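Kustik amplía su taller de cestería en Devley

La firma Kustik, dedicada a la fabricación de cestas y muebles auxiliares de mimbre, abrirá en abril una segunda nave en Devley para atender los pedidos de cestos de gran tamaño. La nueva planta, de 1.134 metros cuadrados, ocupará parte del antiguo almacén textil de Faulkner y se destinará al remojo, el trenzado y el secado de las piezas.

La empresa incorporará a 14 artesanos, que se sumarán a la plantilla actual. Ocho de los puestos serán de trenzado a mano y el resto se repartirá entre el corte de varas, el montaje de asas y el acabado. Los aspirantes sin experiencia pasarán por un periodo de formación de 13 semanas a cargo de Thérèse Campbell, responsable del taller.

"El trenzado de base es lo que más cuesta aprender. Si el fondo queda flojo, el cesto se abre por las esquinas con el uso", explica Campbell.

La nave acogerá también la producción de Odano, la nueva línea de la casa, formada por leñeros, baúles con tapa y cestos para mantas. Las piezas se venderán en color natural, miel y nogal. Los leñeros llevarán doble fondo y asas de cuerda, y los baúles se ofrecerán con forro de algodón desmontable.

Según el director comercial, Dean Tindall, los baúles con tapa son el artículo más solicitado por las tiendas de decoración. Hasta ahora la firma los fabricaba solo por encargo, con plazos que algunos clientes consideraban demasiado largos. Tindall no ha querido adelantar los precios de la línea, que se comunicarán a los distribuidores antes de la apertura.

El taller original seguirá en funcionamiento y conservará el servicio de reparación, donde se sustituyen varas rotas, bisagras y asas. Alfie Hollis continuará al frente de ese departamento, que admite también cestas de otros fabricantes siempre que la estructura esté en buen estado.

La tienda de fábrica mantendrá su horario, con cierre al mediodía. 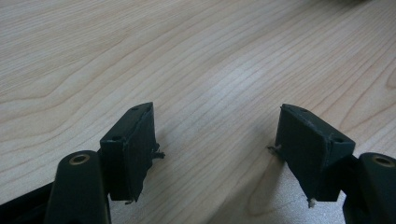
¿Dónde se fabricarán los baúles con tapa de la línea Odano?

En la nueva nave de Kustik en Devley, que abrirá en abril.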